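Asow Bench Handling Project: Progress Report to the Lacerda Fund
Prepared by Welington Siqueira, 4th July

We use cookies to remember your settings. Accept | Manage choices

This has been our busiest stretch so far, and I'm really pleased with where the work has got to, even though most of this report is about a fault. The cell is running, the two arms share one controller, and we now know far more about how they let go of things than we did when the grant began!

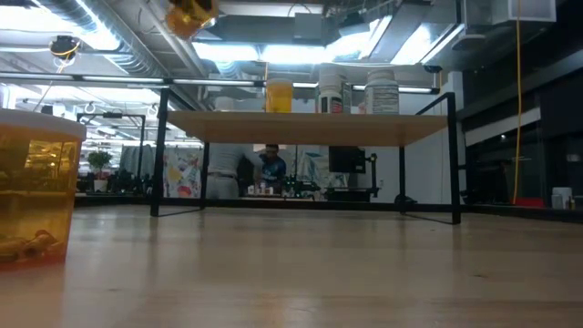
Bottles on the raised shelf, with the main workspace behind.

The fault first. During a run of bottle-sorting trials, one gripper opened without being told to. It happened 4 times in 3023 grasps, always while the other arm was starting a move. Nothing broke and no one was hurt, but an arm that drops things when it likes is a safety matter, so we stopped all shared work and wrote it up as one.

Steinar Vídalín took the lead on tracing it and did a lovely job. He logged the supply to both grippers and found a short dip in voltage whenever the second arm sped up. The gripper board read the dip as a restart, and its restart routine opens the fingers. Our supplier, Akport, saw the same thing on their test bench within a day of getting his logs.

Small flat parts are a separate worry. A white disc on the floor between the gripper fingers is a nuisance to find and an even worse one to pick up, and we don't want anyone reaching in for it while the arms are live. The rule is now arms off, then reach. 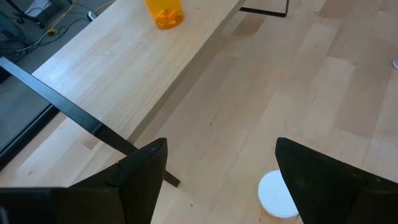 What we have changed

Each gripper has its own supply, and the board holds its last position after a restart. We have run six long sessions since then with no unplanned opening -- very encouraging, though I'd like to see eight before we call it closed. 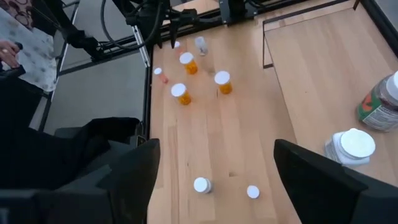 The next piece of work is the cap trials, which I've been itching to start. They need both arms close together over the table, exactly where the old fault would have hurt us most. We'll begin with the amber bottles standing upright and leave any lying on their side until later. A loose cap flat on the wood, like the white one near the short bottle, will get its own set of trials, as the fingers have so little to hold.

The visit to Wistham moves to October. Spending is within budget, with the new supplies paid for out of the repairs line. Steinar's full fault log can be sent on request.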